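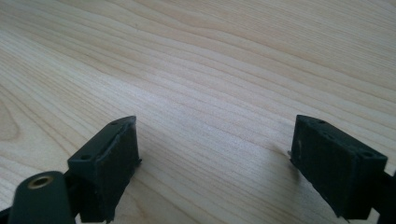 Verna Pruitt wrote in to ask whether Karkholm handles multisite installs properly now, or whether the network settings screen still overwrites the per-site values. As of version 4 it handles them. Per-site values are kept, and the network screen shows which ones differ from the default.

Karkholm is a search plugin for self-hosted WordPress sites. It replaces the built-in search with its own index, stored in two extra database tables. No outside service is involved. I tested it on a staging copy of the Clirnau documentation site, which has 596 published posts, a block theme and 21 active plugins.

Setup

Installation is the usual upload and activate. The first index build took about four minutes on shared hosting. The build runs in batches of 100 posts through WP-Cron, so a site with cron turned off needs the command line version. The batch size can be changed with a filter but has no field in the settings screen.

Results

Title matches rank above body matches by default. Weights can be set for titles, headings, excerpts, tags and custom fields. Partial words match from the third letter. Plurals were handled correctly in English; I did not test other languages. Text inside reusable blocks is indexed. Text produced by shortcodes is skipped unless the option is turned on, and turning it on forces a full rebuild.

Conflicts

The Ferreira caching plugin served stale result pages until I excluded the search URL. Trustdale, which limits pages by membership level, worked without changes: restricted posts stayed out of results for logged-out visitors.

Problems

The log viewer has no date filter. Deleting the plugin leaves both tables in place unless a checkbox on the last settings tab is ticked first, and the readme does not mention the checkbox. Synonyms have to be entered one line at a time, with no import.

Support answered my question about the leftover tables the same afternoon. A fix for the readme is planned for September.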